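Biltport Residents Forum > Clubhouse & Amenities > Shoe rule at the indoor pool starting in October

Posted by nuncombe_lane_11
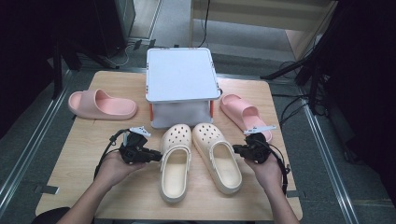
Pink slides, clubhouse table

The new pool rules went up on the board by the mailroom this morning. Starting in October you have to change into indoor footwear before you go past the second set of doors. Street shoes stay on the rack in the hallway. Slides, pool sandals and water shoes are all fine. Flip flops are allowed but "not recommended."

I have no problem with the idea. My question is about the rack. It is small, it sits right by the side entrance, and people coming in from the parking lot walk past it all day. Does anyone know if we are getting lockers or cubbies, or is the rack it?

Posted by Gaveo_Gal

The rack is it, as far as I know. I asked at the front desk and was told the lockers are in next year's budget "for discussion."

I'm in favor of the rule. The deck was filthy all last winter. Sand and road salt everywhere, and the grout by the shallow end never came clean.

Posted by tmb_villa

I'm against it. My wife has a knee brace and can't stand on one foot in a hallway to change shoes. There is no bench out there. They made a rule first and will think about the people who live here second. This is a 55+ community. Somebody should have thought about balance.

Also, what is wrong with the mats? We had two big mats last year and they worked until somebody took one away to be cleaned and it never came back.

Posted by nuncombe_lane_11

I didn't think about the bench. You're right, there isn't one on that side. The closest one is by the card room.

Posted by Keabetswe Hlongwane

I'm on the pool subgroup so I can answer some of this.

The rule came from the deck resurfacing. Sithole did the work over the summer, and the care sheet they left us says no grit on the new surface if it can be avoided. Redoing one section would run us $2000. That is the whole reason. It isn't aimed at anybody.

Lockers were priced and pushed to the next budget. A bench was not discussed, and it should have been. I'll bring it up.

If you have a brace, a cane, a walker or orthopedic shoes, you are exempt. You can wear what you came in. That line is on the second page of the notice, and only the first page got posted. I'll ask the office to put up both.

Posted by tmb_villa

Thank you. That changes things for us. It would have been good to see page two.

I still think the mats should come back.

Posted by RoyOnTheCorner

Exempt walkers bring in just as much grit as shoes do. More, with the wheels. If the surface is that delicate, we bought the wrong surface. What was the matter with the old one?

Posted by Gaveo_Gal

The old one was cracked, Roy. My sister-in-law cut her foot on it near the ladder.

Posted by RoyOnTheCorner

Cracked in one spot. They could have patched one spot.

Posted by Keabetswe Hlongwane

It was more than one spot. The inspection report is in the binder at the front desk and any resident can read it. I don't want to go through the resurfacing vote again in this thread. It passed.

Posted by phase2_Lorraine

Practical question. What kind of slides are people buying? I have never owned a pair. I need something that won't slip and that I can get on without bending down. Wide foot, high instep.

Posted by nuncombe_lane_11

Get a thick sole and one broad strap. Avoid anything with a post between the toes. Go to a store and try them on, because sizing is all over the place. I wear an 8 in regular shoes and ended up with a 9.

Posted by Refilwe Coetzee

I teach the morning water class. A few things from what I see every day.

A slide is fine for walking from the hall to the chair. It is not a good shoe for the ramp. If you go down the ramp in footwear, wear a water shoe that closes around the heel. Slides float off and then someone behind you steps on one.

Put your name inside them. We already have a bin of unclaimed pairs, and several of them look the same.

Please don't leave them at the edge of the pool during class. Put them under the chairs along the window wall.

Posted by phase2_Lorraine

Thank you both. Is the morning class full? I was on the list in the spring and never heard back.

Posted by Refilwe Coetzee

There are 2 open spots in the early class and none in the later one. The old list was on paper and I don't have it. Come by the desk after 11 and I'll sign you up.

Posted by Hal_B

What about the grandkids? We have ours for a long weekend coming up, and they come in barefoot from the car half the time.

Posted by Keabetswe Hlongwane

Same rule for guests. Barefoot past the second doors is allowed, but they need to rinse their feet at the shower first. Guest hours haven't changed.

Posted by RoyOnTheCorner

So bare feet from the parking lot are fine but my clean tennis shoes are not.

Posted by Hal_B

Roy, he said rinse first.

Posted by Keabetswe Hlongwane

She.

Posted by Hal_B

Sorry about that.

Posted by tmb_villa

Back to the rack for a minute. Has anyone had shoes go missing? My neighbor says a pair walked off during the summer when people were leaving them there on their own.

Posted by Gaveo_Gal

I heard about that one. They were taken home by mistake and returned the next day. Same brand, same color. I carry a cloth bag now and bring my shoes in with me. The bag goes on the hook with my towel. The desk said that's allowed as long as the shoes stay in the bag.

Posted by nuncombe_lane_11

That's what I'll do too. It gets around the rack problem completely.

Posted by RoyOnTheCorner

For the record, the resurfacing fund had $800 left in it according to the last newsletter. That would pay for a bench and a mat.

Posted by Keabetswe Hlongwane

That is a fair suggestion and I'll take it to the meeting. I can't promise the money is still unassigned. I'll post here when I have an answer on the bench, the mat and the second page of the notice.

Posted by phase2_Lorraine

Signed up for the early class. Still looking for slides in a wide, if anyone sees a sale.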